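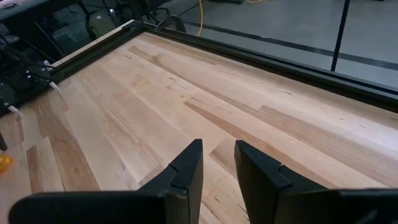

Wood and Water: Notes for Week Four
Trellemside Evening Furniture Course
Carolina Moreira, Room 263

Last week we finished with planes and edges. Tonight is my favorite topic in the whole course, and I'll try to keep it to one evening. We're talking about why wood moves, which way it moves, and what you can do about it when you design a table, a door or a drawer.

1. Where the water is

A living tree is full of water, and it sits in two places. Some of it is free water, sloshing in the hollow middles of the cells like water in a straw. The rest is bound water, held inside the cell walls themselves. When a log is sawn and begins to dry, the free water goes first. The board gets a lot lighter during this stage, but it hardly changes size at all!

Then comes a point where the hollows are empty and the walls are still full. Your reader calls this the fiber saturation point. From here down, every bit of water that leaves comes out of the walls, the walls get thinner, and the board shrinks. Put the water back and it swells again. Kiln drying doesn't stop this (people are always a little crushed to hear it). A kiln gets the wood down to a useful starting level, and after that the board follows the air in the room for the rest of its life.

2. Three directions

Along the grain: almost nothing. For ordinary furniture you can treat the length of a board as fixed.

Across the grain, from the center of the tree toward the bark: some movement. We call this radial.

Across the grain, following the curve of the growth rings: the most movement, often close to twice the radial amount. We call this tangential.

The difference between the last two is what makes boards cup. Look at the end of a flat-sawn board and find the rings. As it dries, the rings try to straighten out, so the board cups away from the heart side. Quartersawn boards have their rings standing up more or less square to the face, so their width changes less and they stay flatter. They cost more and they're worth it for drawer sides – I would spend the money there before I spent it anywhere else.

3. The February board

I'll pass around a flat-sawn oak offcut that was 286 millimeters wide when I marked it in February with the heating on. Measure it yourselves with the steel rule and write the result in your notebook, along with the humidity from the dial by the door. We'll do the same thing at the end of the term. In a damp summer the dial can sit at over 60 percent, and then it gets really interesting.
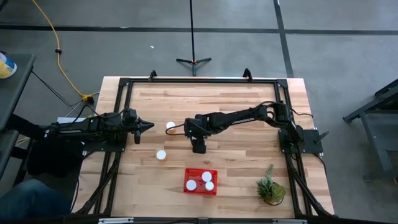
Wide tops are where all of this comes together, and there's more than one good way to build one. You can glue up a few broad boards, which gives you big sweeping grain and also big cups if the boards were chosen badly. Or you can go narrow. A butcher-block bench top like the one in the photo, with its thin strips of cream, tan and reddish-brown, breaks the width into small pieces, and each small piece has only a small pull of its own. Neighbors with different ring angles tend to even each other out, so the surface has a much better chance of staying flat. The total width still changes with the seasons, though. Glue joins the strips, and it does nothing to keep moisture out of them.

Grain in a top should all run the same way. If you frame a solid panel with boards glued across its ends, the panel wants to grow and the end boards don't, and something will split.

4. Letting it move

Frame and panel doors: the panel floats in a groove. No glue in the groove, please, except for one small spot at the middle of the top and bottom if you want the panel to stay centered.

Table tops: fasten with wooden buttons or with screws in slotted holes. The slots run across the grain. Fix the center tightly and let both edges travel.

Breadboard ends: glue only the middle tenon. The outer pegs go through stretched holes in the tenons.

Drawer bottoms: if they're solid wood, run the grain side to side and let them expand toward the back.

Finish: coat both faces. A finish slows the moisture down, and a top sealed on one side only takes up water unevenly.

5. Before next time

Take 15 minutes at home and look underneath a solid wood table, an old one if you can find it. Work out how the top is held on, sketch it, and mark the grain direction with an arrow. Look for cracks near the ends and gaps at the corners. Bring the sketch with you, even if it's messy, and bring your marking gauge too, as we start laying out the groove for the small cabinet door.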